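# Room rules for hand-held gripper sessions: what do you have in writing?

**tapeandlevel** wrote:

We're putting together a two-page standard for our collection rooms and I'd like to compare it with what other groups use. We run hand-held grippers with a wrist camera, two operators per room, mostly tabletop tasks. Up to now everything has lived in people's heads, and it shows when we hand the data over.

Draft so far:

1. Marker cards are fixed to something that doesn't move before the first episode. If a card shifts, the session is split at that point and gets a new ID.
2. The mapping pass is done before any episode and again after a break of more than 30 minutes.
3. Fingers open and closed fully once in view of the camera at the start of every episode.
4. Finger pads get checked at the start of a shift. Worn pads are logged and replaced, never flipped.
5. Furniture stays put within a session. Between sessions it can move.
6. Faces are blurred before anything leaves the building.
7. Failed episodes are kept and tagged as failed. Operators don't delete.

Number 5 is the one we argue about. What's missing?

---

**moss_gantry** wrote:

Number 7 is good. We lost a lot of useful data to operators cleaning up after themselves.

I'd drop the first half of 5. If your policy is supposed to work in a real room, chairs move in a real room. We tell people to leave the place alone and not tidy it, but if somebody needs to shift a chair they shift it.

What I'd add is a rule about cables on the floor. Operators watch the gripper and the table. They don't watch their feet. Ours says any power cord within a step of the table gets routed along the wall or taped down, and that's checked before the mapping pass.

---

**kettlegrid** wrote:

Disagree on the chairs. Moving furniture between sessions gives you the variety you want. Moving it in the middle of a session gives you a map that no longer matches the room, and you find out when the tracking drifts on the second half of the batch. We had 17 episodes in one batch where the end pose was off by enough to be useless. A chair had gone from one side of the table to the other after the mapping pass. Nothing in the log said so.

So I'd keep 5 as written and make it stricter. "Furniture" should include anything taller than the table.

---

**moss_gantry** wrote:

Was that the chair or was it the glass? Every time I've seen drift like that it was a glass wall. The tracker picks up features on reflections and they slide when you move.

---

**kettlegrid** wrote:

Could have been. We changed both things at once (blinds down, chairs locked), so I can't separate them.

---

**tapeandlevel** wrote:

Glass matters to us too. The room we use most has a partition the whole way across the back, with ceiling lights over it. This is the kind of setup the standard has to cover: 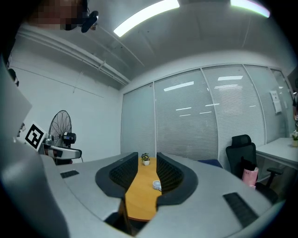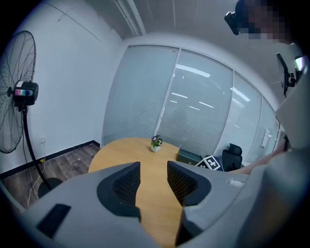

Going by the comments so far I'd change a few things. New version of 5: "Nothing taller than the tabletop is moved between the mapping pass and the last episode. If it has to move, stop, redo the pass, and write down the time."

New 8: "Blinds closed on all glass for the whole session. Ceiling lights either all on or all off, and the state goes in the log."

New 9: "Cords within a step of the work area are routed along a wall or taped. Checked before the mapping pass."

And one I forgot, which we already do by habit: fans are switched off while recording. Light objects on the table can shift in the draft, and so can a paper card. People complain in September when the room is still warm, so I'd allow the fan between episodes.

I'm still unsure about markers. Our cards have been loose or leaned against things more often than I'd like to admit. Does anyone use a proper stand?

---

**quarterinch** wrote:

We bought the Frerichs clamp stands. They're fine. Any stand works if it has a heavy foot and the card is mounted on something rigid. Paper or thin cardstock bows, and a bowed marker gives you a pose that looks reasonable and is wrong.

What we have in writing:

- Card backing is rigid and flat, checked against a straightedge.
- No card overlaps another from the usual working position. If one covers part of the next, the detector can drop the rear one for part of the episode.
- Matte print only. Glossy lamination under tube lights is a waste of everybody's time.
- Printed size is measured with a caliper and entered by hand. Don't trust the size in the PDF.

On your number 3, add a minimum hold at each end. Ours is one second open, one second closed. Without it people flick the trigger and you can't calibrate the width from it.

---

**ohm_on_the_range** wrote:

I'm going to be the grump. We started at Bestora with seven rules like yours and ended up with four pages, and the operators stopped reading after page one. Compliance on the first page was good. Compliance on the rest was a coin toss.

What worked was splitting it. One card on the wall with what the operator does every episode. One sheet for whoever opens the room, done once and signed. Marker backing, blinds, cords and pads are all opening checks. Operators only need the finger open/close, the failed tag, and "stop if something moved."

I'd also put a cap on episodes per person per shift. We set it at 200 and quality on the last hour went up. Before that our best operators were doing far more and the grasps got sloppy after lunch.

---

**kettlegrid** wrote:

200 sounds low for short tasks. Ours are pick-and-place and run a few seconds each. A limit on time would make more sense than a limit on count.

---

**ohm_on_the_range** wrote:

Fair. Ours are longer. Use time if your tasks vary.

---

**halfturnback** wrote:

Two things on people in the room.

Blurring faces is necessary but it's not a full answer. Badges, screens and bags with names on them also identify people. We found a readable monitor in roughly 800 episodes from one site, and had to go back through all of them. Our rule now is that screens facing the work area are off or turned away, and badges come off at the door.

Second, if there's another operator in the same room, say where they may stand. We mark a zone on the floor. I don't mind people in the background, but I do mind an arm coming into the workspace in the middle of someone else's grasp. That episode gets tagged, same as a failure.

---

**moss_gantry** wrote:

Agree on the arm. Not on the zone. With tape on the floor everyone stands in the same spot every time and your background is the same person in the same place for a month. I'd just write "keep hands off a table while someone is recording on it."

---

**halfturnback** wrote:

I could live with that wording. We share rooms with Sturidum's crew and the tape is partly there for them, so our case may be odd.

---

**tapeandlevel** wrote:

Thanks, all. I'm going with the split: wall card for operators, opening sheet for the room lead. The cap will be in hours. Hands-off wording instead of a zone for now, and the screen rule goes on the opening sheet.

Marker cards move to rigid backing on weighted stands, and I'm adding the overlap check. One open question. Skillow asked us whether a session ID should change when only the objects on the table change. I say no, the object set is its own field. Does anyone do it differently?

---

**quarterinch** wrote:

Own field here too. Changing the ID for objects makes it look like you remapped when you didn't.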